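Search stories
Home Fiction Archive Submit Contact

The Planner

Chutima Chareonsuk got the build running at ten to six on a Wednesday in May, after the others had gone for the Drultstead bus. The planner was called Flomgate. Pētersons had written most of it and then moved to another company, leaving 16 pages of notes and a folder of tests named after his dogs.

The fault was simple to state. Ask for a grasp inside anything with walls and Flomgate would think for up to 29 seconds, then give back a path that was legal and useless. It would send the arm right around the bench to come at a cup from behind. Drarkon wanted the software by Friday and had said so in two separate emails.

She put the kettle on and read the notes again. On page nine Pētersons had written, "Clear walls: treat as solid until told otherwise." There was nothing about who was supposed to do the telling.

She opened the collision map. The depth data came in full of holes wherever there was plastic, and the planner filled each hole with a block of solid. She changed the fill rule so it checked the colour image first. The tests passed, apart from Biscuit, which had never passed for anyone.

She loaded the burger job and dropped the speed to 17 per cent. Her hand stayed near the stop button. The arm came down over the bench in short, even steps, and she watched the wrist view on the second monitor while the log scrolled beside it.

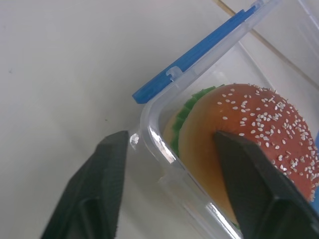
Her phone buzzed. It was Pētersons, answering a message she had sent him at lunch.

"Did you find page nine?"

"Found it," she typed. "Who tells it otherwise?"

"I was going to get to that."

She paused the job and looked at the log. Planning time, 400 milliseconds. She read the number twice, then saved the log under her own name so it wouldn't get overwritten by the nightly run.

"What did Biscuit do?" he wrote.

"Failed."

"Good. I'd worry if he passed. The target's under the floor in that one."

She went into the folder and read the test properly for the first time. He was right. She added a comment at the top saying so, committed it, and went to pour the tea. The kettle had gone off the boil, so she switched it on again and stood by the sink until it was done.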